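Ticket 2069: Drawer unit, tea room, Garside
Raised by: Fereshteh Taheri
Assigned to: Igor Paulík
Status: Open

The requester reports that the drawer sticks when opened and that the cabinet above it moves with each pull.

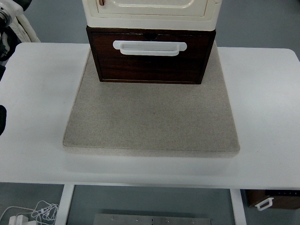
The drawer runners are to be examined first. The cabinet must be lifted off before any work begins, as it stands directly on the wooden box and its lower rim overhangs it. The beige pad may remain in place.

Parts requested from Skarnard in July: 2 runners.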